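The second pair of hands at Keltden

Bülent Ekinci has been putting lids on metal enclosures for 13 years, and he still likes to talk about the first one he stripped. "I was so keen I drove the screw straight through the thread," he says, laughing into a mug of tea. "My foreman kept it on his desk for months, as a sort of ornament."

These days he looks after the assembly benches at Keltden, where a two-armed robot has been learning the same job. He is fond of it, in the way you might be fond of a slow but well-meaning apprentice, and he's happy to spend most of a lunch break explaining why four screws in a grey lid should be so much harder than they look.

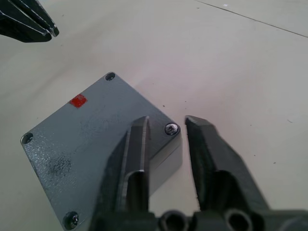

"People reckon it's the driving that's difficult," Bülent says. "It's the bit before. You and I feel for the hole without thinking, don't we? You give the screw a little wiggle and down it goes. Try writing down what your fingers did and you'll be there till teatime."

So he has spent a good part of the year doing just that — writing it down, and showing the engineers, and then watching and grumbling and showing them again. An order for the Brarkel line can run to 200 lids, and he remembers well what a week of those used to do to his wrist. He doesn't miss it, though he admits to missing the chatter along the bench when everyone had the same dull job to get through.

Nobody on his crew has lost their place so far, he tells me, but the work has shifted. Two of them now spend their mornings at the robot's bench, setting out parts and checking what comes back, and the rest have moved across to wiring and testing. "Some took to it straight away," he says. "Others wanted to know what it meant for them in June, and the June after that. Fair enough, too. I asked the same thing."

What won him over was being asked about the tools, and where each one ought to live — he has strong views on a screwdriver that stands up in its holder and can be found again.
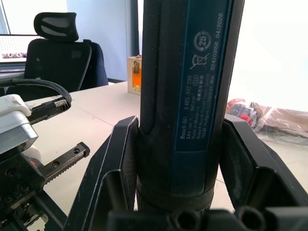 What the crew wanted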